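The kit room at Ghoneim

Aicha Mansour has been looking after the shirts at Ghoneim for 20 seasons, and if you stop to ask her about any one of them you had better not be in a hurry. I went for half an hour before the June cup tie with Festura and stayed until the floodlights came on, by which time I had heard about three managers, two relegations and a goalkeeper who would only wear odd socks.

She first came to the ground as a girl, sitting on her uncle's coat behind the far goal, and she still watches from that end when the washing is done. The club was bigger then (or felt it, she says, when you were that small) and a local derby could fill the terrace an hour before kick-off.
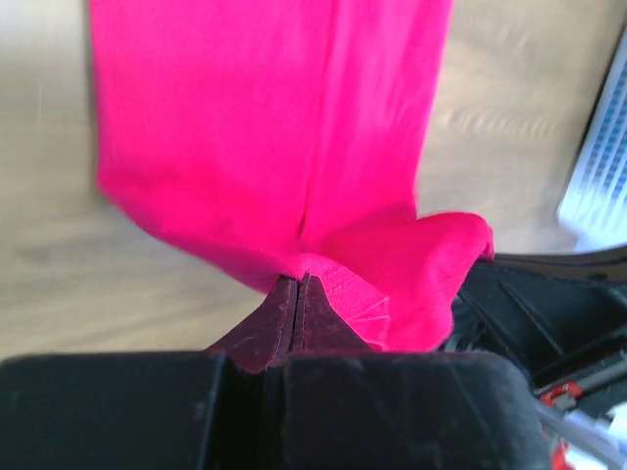
Festura were the favourites for the tie, and they played like it for the first 32 minutes, passing the ball about so comfortably that the old boys near me had started on their sandwiches. Ghoneim had been made to wear their change strip, a bright pink very like the cloth in the photograph, and Aicha had fretted all week that it was unlucky. Then a long throw, a scramble, a header off somebody's shoulder, and the whole bench was on the pitch!

It finished 2-1, with the winner coming in the 70th minute from a substitute who had been doubtful with a sore ankle. Aicha missed it. She was in the corridor hunting for a spare pair of shorts, and heard the roar through the wall.

The next round takes them away to Jerkix, a long coach ride, and she has already asked the driver to leave her the back seat for the hampers.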